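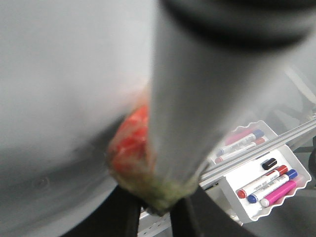
Report on the Visit to the Gridine Handling Laboratory Open Day

Course: Introduction to Automation, second-year project module
Author: Elmarie Dlamini
Date submitted: Jun 27, 2026

1. Purpose

The module requires each student to attend one public demonstration of an automated system and to report on how the task is set up, how the gripper is controlled and how failures are handled. I attended the open day at the Gridine laboratory. The visit consisted of a safety talk, a walk through the workshop and two handling demonstrations at separate benches. This report covers the second bench in detail, where the objects were soft or irregular. The first bench, which moved rigid metal blanks between two fixtures, is covered only where a comparison is useful.

2. Equipment

The arm at the second bench was a six-axis unit. The staff call the complete cell Lakard, and the control software that runs on it Eketti. A small camera is mounted at the wrist, looking down past the gripper fingers toward the work. The camera turns with the wrist, so the fingers stay in nearly the same place in its view while the background moves. When the gripper is closed on an object, the fingers hide much of that object from the camera.

The manufacturer's figure for gripping force was not available at the bench. Staff stated that the force limit for the soft-object program is set at 4 newtons and that the limit is held in software. No mechanical stop is fitted.

3. Test objects

The objects were chosen by the laboratory to give different surfaces and shapes. The two that matter for this report were:

Strawberry-like object. Red, with a bumpy surface and a fuzzy green base. The surface gives uneven contact, and the base can catch on a finger as the gripper opens.

Markers. These lie in a white plastic tray with scalloped edges and have caps of several colors. They are rigid, smooth and narrow, and they can roll when touched off center.

The two kinds of object need different approach directions. A marker is gripped across the barrel, so the wrist must first turn to match the angle at which it lies. The strawberry-like object has no long axis that matters much for the grip, but the height of the grip is important. If the fingers close too low, they take hold of the green base, which compresses and gives a false contact reading.

4. Procedure

The operator explained the sequence before the first run. Each cycle has the following steps.

Move to the viewing position above the work area.
Take one image from the wrist camera and select a target.
Rotate the wrist and descend to the grip height.
Close the fingers until the contact threshold is reached.
Hold for 2,000 milliseconds and check that the finger position is stable.
Lift, transfer and open.

The hold in step five is longer than a production cell would use. The operator said it was left in from early testing and that it makes the process easier for visitors to follow. It also provides a clear section in the log where finger position can be read against time.

5. Observations

5.1 Grip check

The system has no direct sensor for whether an object is in the grip. It compares the finger opening with the opening expected for the selected object. A marker barrel has a nearly constant diameter, and the tolerance can be narrow. The strawberry-like object is thicker at some heights than others, so its tolerance is wider, and an off-center grip may be accepted as good. I asked whether the wrist camera could be used for a second check. The reply was that it could show whether something red was between the fingers, but that the hidden area was too large for a position estimate.

5.2 Background objects

The marker tray can appear in the wrist view while another object is being held. Two markers have red caps, and the target is also red. The selection step therefore uses shape as well as color. According to the operator, a version that used color alone selected a cap on more than one occasion during setup.

5.3 Lighting

The bench was lit evenly. No lamp was attached to the wrist. The staff had tried one, and it produced bright spots on glossy surfaces that the selection step treated as edges.

5.4 Log data

Visitors were given a printed summary of an earlier test series. It listed 113 cycles, of which 14 were recorded as failed. The summary did not separate failures by object, and it gave no definition of a failure. A dropped object and a stopped cycle may have been counted together. I have not calculated a success rate for individual objects for this reason.

6. Comparison with the first bench

The first bench uses fixed positions and no camera. Its cycle is shorter and its program is simpler, but each blank has to be placed in a fixture by hand beforehand. At the second bench the objects can be placed freely within the work area. The cost is a longer cycle and a selection step that has to be adjusted when new objects are added.

7. Limits of this report

I did not operate the equipment. The force limit and hold time are stated as given by staff and were not measured.

8. Further work

The laboratory has agreed to a second visit in August. I intend to request the full log with failures listed by object, and to record finger opening at three grip heights on the strawberry-like object. The Mykhailiuk handbook on end effectors, held in the department library, has a chapter on position-based grip checks that will be used to set the tolerances for that test.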